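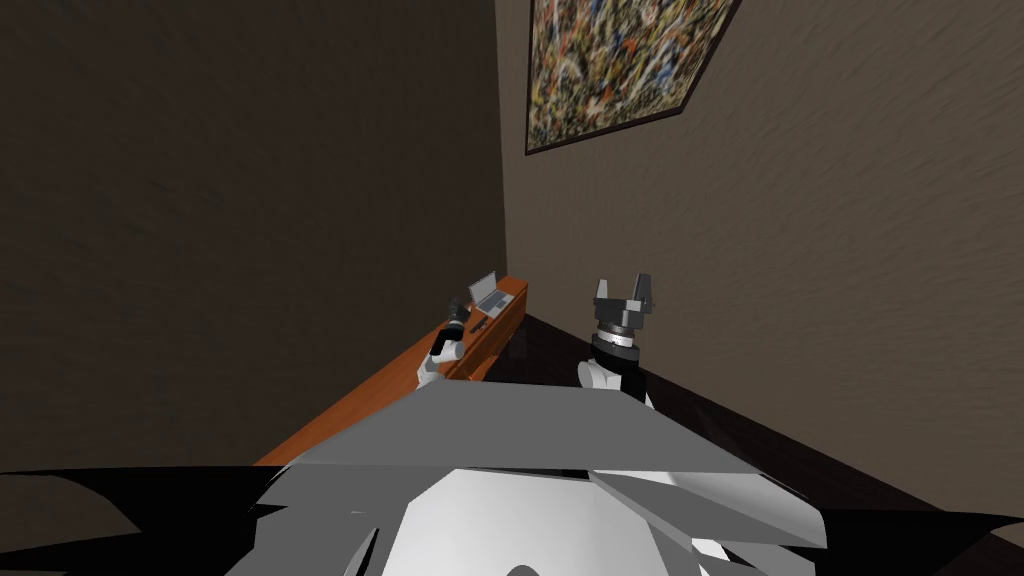 Zilcombe Oral History Project
Progress report to the Gashi Fund, 25/02/2023

Hi all! Quick catch-up on where your grant has got us so far. We've now recorded 97 interviews with people who worked at the old Niler cannery, and 12 more are booked in (two of them sisters who packed peaches on the same line and disagree about everything, so I can't wait).

Typing up the tapes is slower than I promised you. My fault, I guessed an hour of talk would take three hours to type, and it's closer to six. We've spent $943 on transcription so far and I'd like to move $369 over from the printing budget, if that's okay with you. The booklet can be a few pages shorter.

The Salemia library has said yes to hosting the listening day in May, which made my week! They want a draft program from us first, and I'm working on that now. Still to sort out: consent forms for the older recordings, and a decent pair of headphones.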